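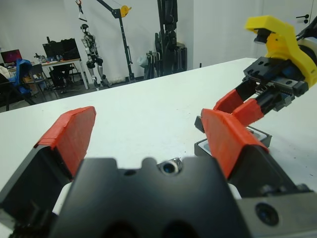
Left gripper from the wrist camera, jaws open, new pads on. Right gripper top right.

From: Tamsin Prendergast
To: Irnov builders list
Date: 23 September 2022
Subject: Re: [irnov] Finger pads and wrist camera view

Marin Ionescu wrote:

> Before you glue anything, can you post a view from the wrist
> camera with the jaws fully open? On my Pestach fingers the pads
> hide whatever is directly to the side of the jaw. Also, what are
> you using for the open limit? Mine is 1,765 counts and it touches
> the end stop about one time in five.
>
> Marin

View attached. Both arms have the orange-red pads, same material on all four fingertips. You will see the same problem as yours: the small black tray on the table is partly hidden by the right-hand pad. I can live with that while the jaws are open, but it makes the last bit of an approach awkward if the target is off to one side.

Pads are held on with double-sided tape for now. The Stonditz contact adhesive is here but I don't want to commit until the width is settled. I trimmed one spare down to 16 mm and it still covered the full contact face, so I may cut the rest to match. I'd start with the outer edge and leave the inner one alone.

On the open limit: 1,765 is too far for my build. I drove the left jaw out by hand with torque off, read the position at the stop and backed off 15 counts. Closed, with pads, reads 1,136. The pads compress, so repeat the closed reading after they have had some use. Don't copy my numbers across, as the horn can go on a spline tooth either way and the offset moves with it.

Two questions for anyone who has done this:

1. Has anyone moved the Oddsson wrist camera forward without fouling the fingers when they close?

2. Does the contact adhesive come off the backing plate cleanly? I expect to change the pads again in October.

Limits file is in the usual folder, left arm only. Right arm still needs its closed reading.

Tamsin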